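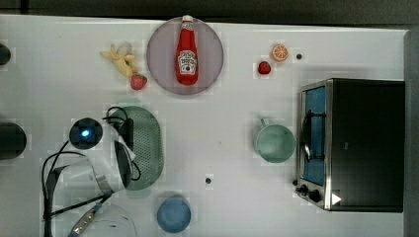 My two would live in that corner if you let them, one parent told me before I'd even got my coat off, and she wanted to know whether the play kitchen was staying past the end of May. It is! I asked, because half the room seemed to be wondering the same thing.

If you haven't been down to Javska yet, it's the toy library on the ground floor of the old Savolainen building, and the pretend food table is its newest bit. It opened on 26 May 2024 and I went along on the first morning, mostly to be nosy (and partly to bring back a jigsaw we'd had out far too long).

There's a plate, a ketchup bottle, a banana with its peel coming down, strawberries, an orange slice and a small toaster oven with a glass door, and I can report that children have very firm ideas about what goes with what. I was served strawberries with ketchup. Then banana with ketchup. I ate the lot, politely, and was told off for not finishing.

The library now has 516 toys on its shelves, and 107 of them came in this spring after the appeal in the Didar newsletter. A lot of that was play food, which the staff say gets asked for more than anything else and goes missing more than anything else too. Strawberries are the worst for it, apparently. They go home in coat pockets and turn up again weeks later, a bit fluffy. If you find one down the back of your sofa, just drop it in the box by the door and you won't get any funny looks.

The food table is for playing with on the spot and can't be borrowed, but there are 31 smaller kitchen sets you can take home in a drawstring bag for up to 3 weeks. Joining is free if you live locally. You fill in a form at the desk, or do it beforehand on the Clurix app if you get on with that sort of thing (I don't, I used the form).

Mornings are busiest, so go after lunch if you want a go at the toaster without a queue. Grown-ups have to stay with their children, but there are proper chairs now, and tea. Everything on the table gets wiped down at closing time, and they'd love a hand putting it all back in the right tubs before you leave. Donations of play food are still welcome at the desk, as long as it's clean and nothing has been chewed.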